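Zuccaro names its long service award recipients for 2019

31 August 2019

Household staffing and payroll firm Zuccaro has announced the recipients of this year's long service awards, which go to housekeepers, nannies and home carers employed by private families on its books.

A total of 56 people will receive a pin and a certificate this year, with 21 of them marking more than two decades in household work. The awards are open to anyone paid through Zuccaro, whether full time or part time, and service with earlier employers counts towards the total.
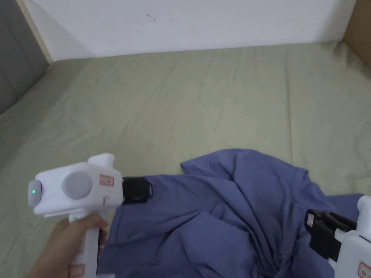 Nominations came from families, from fellow workers and from the workers themselves. Zuccaro received 581 forms before the closing date in August, the highest number since the awards began. Each was checked against payroll records or, where the work went back further than those, against letters from past employers.

Payroll clients of Bimari, which joined the Zuccaro group last year, were able to nominate for the first time.

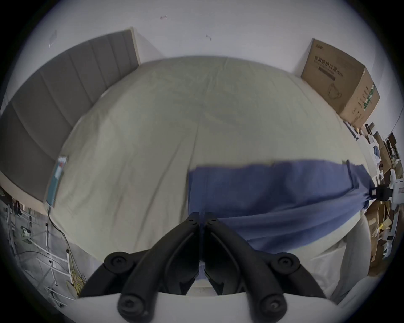 The awards have three service bands and a separate category for training. The training award goes to workers who have finished the Grenari household skills course, taken in the worker's own time over two terms. It covers food safety, record keeping, safe lifting and the care of bedrooms, down to such jobs as getting a fitted sheet onto a large bed and brushing a grey upholstered headboard with vertical channels. Course fees are paid in full by Zuccaro for anyone with a year's service.

Recipients in the longest band will also be given an extra week of paid leave - the cost is met by the firm, so families pay nothing towards it.

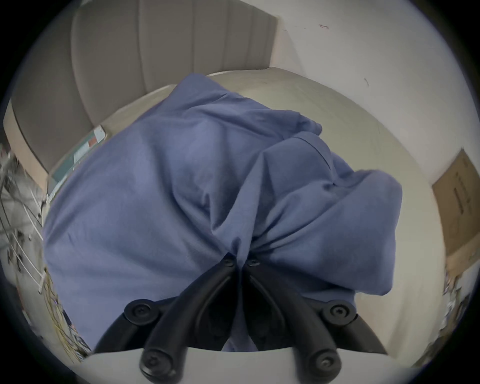
The pins will be handed out at a lunch at the Bunonum rooms, which seat 100. Each recipient may bring one guest, and travel costs will be refunded on the day. Those who can't attend will have their pin sent by post.

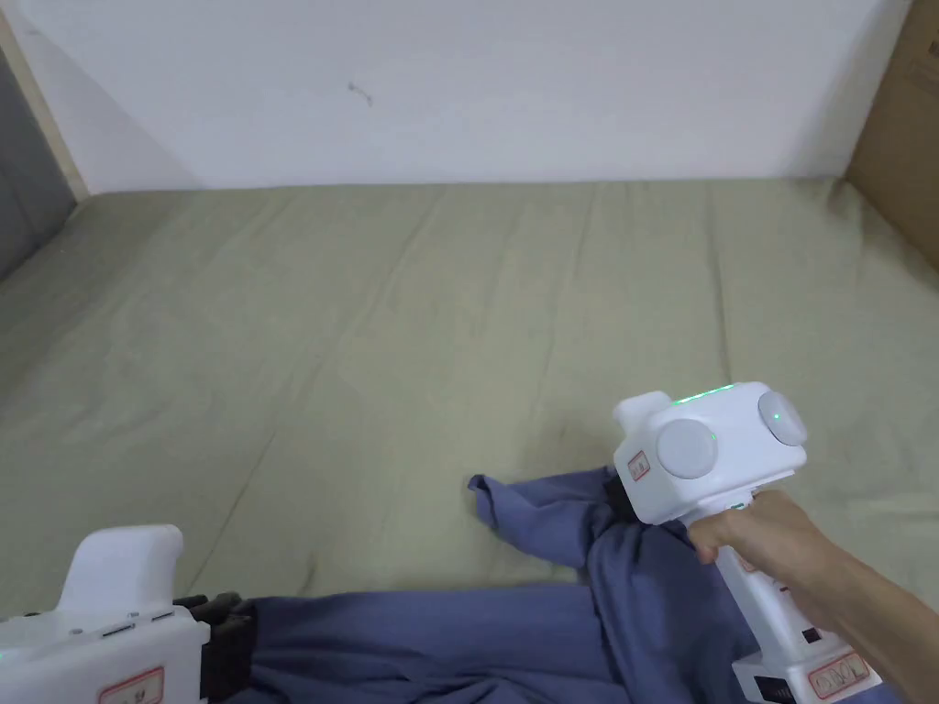 Taha Lahlou said that the award meant a good deal after years of working alone in other people's homes, and that the extra leave would be spent with family.

Nomination forms for next year will go out with the spring payslips. Families who want a form sooner can ask their usual payroll contact.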